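Section 5: Folding on the bed and building the stack

I do all my folding on the bed. The Sisa wardrobe insert you've bought is made for stacks, so the folding matters more than people expect, and a bed gives you room to spread out without bending double. If you haven't fitted the shelves yet, go back to section 4 and do that first. I'll wait!

Before you start

Make the bed. I mean it, pull the sheet tight and move the pillows somewhere else, or your folds will slide into every dip in the mattress. Then tip out the clean washing at one end and keep the other end free for the finished stack. I like the stack up near the headboard, where I'm least likely to put an elbow through it.

1. Sort by fabric first. Slippery things in one heap, cottons in another, anything knitted in a third. Colours can go in any order you fancy (mine always end up like a fruit stall).

2. Take one piece and give it a good shake by the top edge. Two shakes for cotton, one gentle one for anything that stretches.

3. Lay it face down and smooth it from the middle outwards with the flat of your hand.

4. Fold the long sides in until the piece is as wide as your shelf card. That's the stiff grey card in the packet marked Liapis. Don't throw it away with the wrapping, as I did with my first one.

5. Fold the bottom up to the top, then in half again. The thick folded edge should face you.

6. Start your stack with the heaviest pieces and work up to the lightest.

Note: checks and stripes are a gift here. Line up the pattern along the fold and you'll know straight away whether you're square. Plain fabrics make you guess.

Large loose pieces, such as a plaid cloth or a long tunic, are where most of us get in a tangle. Pick them up near the middle and let the ends drop, then find your two corners. If you start at a corner you'll be chasing the other one all over the bedspread.
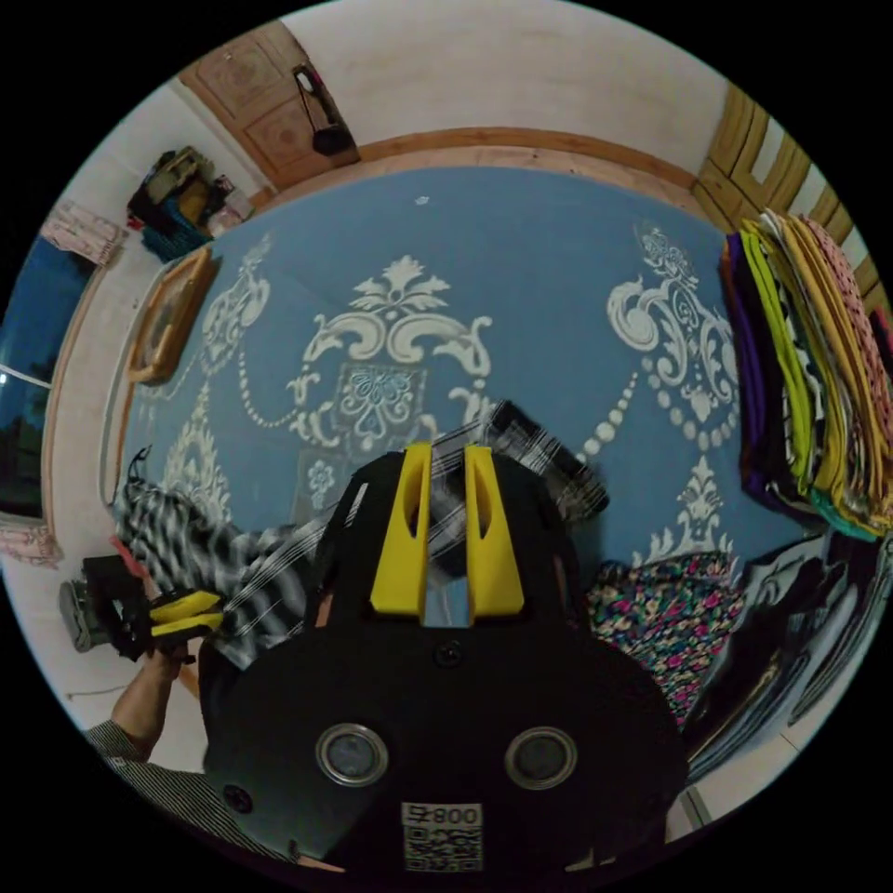

Gunnlaugur Kjærgaard wrote in from Plilville to say he folds his big pieces in thirds, never in half, and that they sit much flatter on the lower shelf that way. I've tried it since and he's right about the flatness, though I find thirds a nuisance with anything that has sleeves. Try both and see which you can bear to repeat every week.

7. When the stack is as tall as your forearm, stop and start another. A tall stack looks splendid on a bed and falls over the minute you carry it.

8. Slide one hand right underneath, put the other flat on top, and take the whole lot to the shelf in one go. Folded edges towards the front.

Caution: don't load more than 5 kg on any one shelf. The clips will hold for a while and then they'll let go, usually at night.

Caution: keep beads, sequins and metal zips away from the top of a stack of fine prints. They snag.

Spare shelf cards are part number 528 and come from the Furkbridge shop. Ask for the wide one if your wardrobe is the deeper model. Underwear and socks go in the drawer trays, and those are in section 6.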